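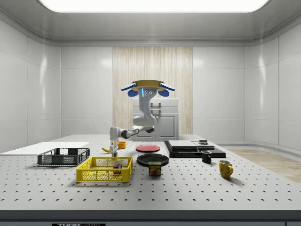

The banana problem, and how a tidy-looking run fooled me

I've been putting off writing this one up, partly out of embarrassment and partly because July got away from me completely (if you emailed me about the mug post, I promise I'm getting to you!). But a few of you asked how the fruit-in-a-bowl project was coming along, and it seems only fair to tell you about the bad weeks as well as the good ones.

For anyone new, Sitetti is my little simulated tabletop world, and the job I've been working on sounds like something a toddler could manage: pick up the yellow banana, put it in the small orange bowl, go home. Everything else on the table, the plates and the mugs and the yellow crate and the can of SPAM, is there to make life more interesting for the planner. The planner is called Nunitz, and Nunitz and I have been through a lot together.

By the end of the month I had 600 runs saved up, and the success rate looked wonderful. I was so pleased that I made myself a proper coffee and started drafting a cheerful post about it. Then I sat down to pick a nice run to show you all, watched it at quarter speed, and felt my stomach drop a bit.

The gripper was going through the table.

Only slightly, mind you. It came down over the banana with the fingers pointing straight down, just as it should, and then it kept on going for 8 millimeters after the fingertips ought to have touched the surface. At normal speed you would never notice. The fingers dipped in, closed, and came back up with the banana as if nothing had happened. My scoring script looked at whether the banana ended up in the bowl, saw that it did, and handed out full marks. I had never asked it to care about anything else.

Why this matters more than it sounds

A simulated arm can pass through a simulated table all day long and the worst that happens is that it looks silly. A real arm can't. The whole point of these runs was to send the motions over to a real arm on a bench, and a real arm that has been told to go 8 millimeters below a hard surface will do its very best to get there. You might be lucky and get a stop from the force limit. You might also get a bent finger, or a gripper that skids sideways at some speed toward whoever is leaning in to see what the funny noise is. I lean in. I always lean in. That thought kept me up until one in the morning, going back over every folder to make sure I hadn't already sent anything across.

I hadn't, thank goodness.

Finding it

My first guess was the banana, and I lost three evenings to it. Bananas are awkward things to model – all that curve – and I was sure its contact shape was hanging down below the visible one and dragging the grasp point along with it. I rebuilt the shape from scratch, very carefully, and it was a lovely piece of work and made no difference at all.

Next I blamed Slaoui, the grasp library, and I owe it an apology. It had been giving me perfectly sensible heights the whole time.

What finally cracked it was moving the banana. I put it over on the black plate, ran the same grasp, and the fingers stopped where they should. Back on the bare tabletop, through they went. So the plate was solid and the table wasn't, or at least it wasn't solid where I thought it was.

If you've been reading for a while you may remember that I swapped the old plain tabletop for the white one with the grid of mounting holes, so that it would look more like a real bench. Well, all those holes made the contact shape terribly slow to compute, so I had turned off contact between the fingers and the new top and laid a simple flat slab underneath to do the job instead. A sensible enough shortcut. Except that I had lined the slab up with the bottom of the holes when I should have used the top of the surface. The objects had been given their own separate contact rule with the visible top, left over from an older version, so they all sat exactly where they should and gave me no clue whatsoever. Only the fingers ever met the slab.

I found my own note about it in the file. It said "check height later." Oh dear.

What I've changed

The slab now sits level with the surface, and the leftover rule for the objects is gone, so everything on the table is held up by the same thing. That took five minutes, after all those evenings.

The scoring took longer. A run now fails if any part of the arm gets inside anything it shouldn't, even when the banana lands in the bowl beautifully. I ran all 600 again under the new rules and I'm afraid the number I had been so proud of dropped to 40 percent. Some of those failures are fingertips brushing the table, which I can fix with a gentler approach. Others clip the rim of the bowl on the way in, and I had never noticed those either.

I've also put a floor into Romeck, the bit of code that passes motions along to the real arm. It refuses anything lower than 5 millimeters above the bench, whatever the planner says, and it reads that height from its own settings file so that a mistake in Sitetti can't follow it across. I should have had that from day one, and if you are building something similar at home, please do put yours in before you do anything fun.

Next up is the approach speed, and then the bowl rims. The cheerful post is still sitting in my drafts folder with its lovely big number in the title, and I'll rewrite it when there's a better one to put there.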